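Prapai Sombatkul
Aug 22, 2018

All right, friends, settle in, because a few of you asked how I pack lunches for work and I promised I would write it up properly. This is going to be long. I have opinions about lunch bags and I have been saving them up!

2/ First, some background. I started bringing my own lunch when our office moved out to the Andside building, where the only food within walking distance is a gas station and a very sad vending machine. I lasted 7 weeks on peanut butter crackers before I gave in and bought an insulated bag.

3/ My first bag was a hand-me-down from my sister, and it was a good bag in its day, but the lining had split along the bottom and anything that leaked went straight into the foam. You can rinse foam all you like. It remembers soup.

4/ So please, if you are picking up a used one, turn it toward a window and look into the corners before you look at anything else. Run a finger along the bottom seam. If it feels gritty or the shiny stuff is flaking, leave it where it is, even if it's free.

5/ Now, the part I really want to talk about is the table, which I know sounds funny in a lunch thread (bear with me). Packing goes so much better when you start from a bare surface. I used to do it in the gap between the toaster and the mail, and I would forget the fork every single time.

6/ These days everything comes off the table first. Mail, keys, the plant, all of it goes to the counter. Then a damp cloth, then a dry one. White tabletops are wonderful for this and also a little cruel, they show every swipe you made and every crumb you missed.

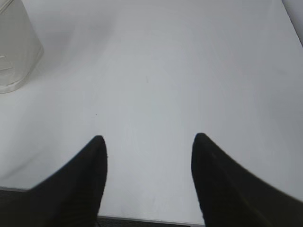 7/ My mother would go over it again with vinegar and a newspaper until it shone. I go over it once and call it done. The food is in containers, the containers go in a bag, and the bag does not mind a streak or two.

8/ Once the table is clear I lay things out in the order they'll go in, heaviest on the left. Ice pack, the big container, the small container, fruit, napkin, fork. I put the fork down FIRST now, before any food comes out of the fridge. I have learned.

9/ A word on ice packs, because my coworker Elta and I have gone back and forth on this all summer. She likes one big one laid flat on the bottom. I like two thin ones, one underneath and one on top. Cold air sinks, so the top one is the one doing the real work, and I will keep saying so until she comes around.

10/ (She will read this. Hi, Elta. Your pasta salad was warm and we both know it.)

11/ Freeze them a full 24 hours if you can. I know the outside feels hard after an evening in the freezer, but the middle is often still slush, and it won't carry you through to a late lunch. I keep a second pair in rotation so there's always one set ready to go.

12/ Containers next. I'm not fussy about brand, but I am fussy about lids, and I will not put soup in anything with a lid that only presses on. It has to screw or clamp. Fill it with water the night you buy it, shake it over the sink, and you'll know all you need to know about it.

13/ Then there's the zipper, and here I get a bit preachy. People shop for these bags by color and pocket count, and all that is lovely, but you are going to open and close that zipper twice a day for years. Run it back and forth in the store. Do it slowly around the curves, where the cheap ones snag.

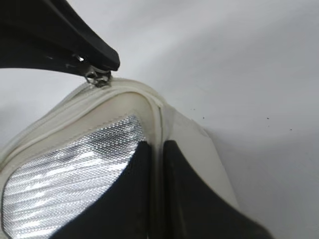
14/ I've come to prefer a metal pull to a plastic one, especially in winter when my hands are cold and clumsy. It's worth seeing what shape the pull is, too. A little loop like the silvery one on this cream bag gives you something to tie a bit of ribbon or cord through, and then you can find it without looking. I'd take that over an extra pocket any day of the week.

15/ If yours has started to stick, rub the teeth with a plain pencil, work the slider along a few times, and wipe off the gray with a tissue. Candle wax does the job too but it picks up lint. Please don't use cooking oil. I did once, on the old bag, and it smelled like a diner until the day I threw it out.

16/ On color: yes, pale fabric gets dirty. I still like it! A light bag shows you where the spill is, so you deal with it that night. My navy blue one hid a yogurt incident from me for longer than I care to say.

17/ For the outside, I use a soft toothbrush with a drop of dish soap in warm water, small circles, then a clean damp cloth to lift the soap off. Go easy along the stitching. The seams soak up water and take the longest to dry.

18/ For the inside, wipe every evening, even when you think nothing spilled. A spoonful of baking soda on the cloth if it smells of onion. Then leave it standing wide open overnight. A bag zipped up damp will be sour by morning, and once that smell gets into the seams you're in for a long week.

19/ Mr. Bakhtiari downstairs hangs his upside down from a cabinet knob with two clothespins, and I teased him about it for a whole month before I tried it. It works very well. I have apologized.

20/ Several of you wanted to know about cost. I was spending 18 dollars on the days I gave up and drove over to the Larnard cafe (sandwich, drink, the cookie I always said I wouldn't get). I saved up the first 100 dollars of lunch money in an old coffee can and spent it on a good pair of winter boots, and I think of turkey wraps every time I put them on.

21/ I still go to Larnard now and then, for the record. Their tomato soup is better than mine and I'm not too proud to say it.

22/ What goes in the bag this week: cold sesame noodles with cucumber, a boiled egg, a peach if they're holding up, and the last of the zucchini bread. The noodles go in the big container with the sauce in a little jar on the side, otherwise they drink it all up by noon.

23/ In September I switch over to soups and stews and the whole packing order changes, with the hot jar wrapped in a dish towel and no ice packs anywhere near it. I'll do a separate thread on that when the weather turns. If you have a good lentil recipe that doesn't set like cement, send it my way before then, please!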